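The woman who runs the kitchen at Florent would like it known that she never meant to start a bakery. She meant to sell soup, and for most of her first winter on the corner she did sell soup, with a slice of bread on the side that people kept asking to take home.

"I'd be ladling out the split pea and they'd be looking right past me at the loaf," she says, laughing, and pulling out a stool for me before I've got my coat off. "After a while you take the hint!"

We met in November, before the holiday orders came in (she is already dreading them a little, in a cheerful sort of way). She bakes roughly 900 loaves a week now, and nearly all of them are rye. The flour comes from Cokden, a small mill up the valley that she found when her old supplier closed, and she talks about it the way other people talk about a good vacation.

"It smells like a field. I opened the first sack and just stood there."

The starter is older than the business. It came from her grandmother, in a jam jar, and it has been through two house moves and one long power outage. She feeds it before bed and again when she gets up, and she admits to having taken it along on her honeymoon.

I asked what beginners get wrong, and she thought about it for quite a while, wiping down a tray that looked perfectly clean to me.

"They rush it, and then they slice it hot. Rye wants a whole day to sit. My husband still can't wait, and I've been telling him for years." 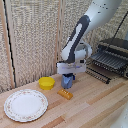
She has been asked to open a second place, and she has said no, kindly, more than once. What she would like is a bigger oven and a helper who enjoys early mornings. In the meantime there's a caraway loaf she isn't happy with yet, and she sent me home with one anyway, wrapped in a dish towel I still have to return.

Contact us | Copyright Prekis, November 2019 | Back to top

Related stories
Wibisono and the long road to a good peanut sauce
Soup for a cold week
What to do with stale rye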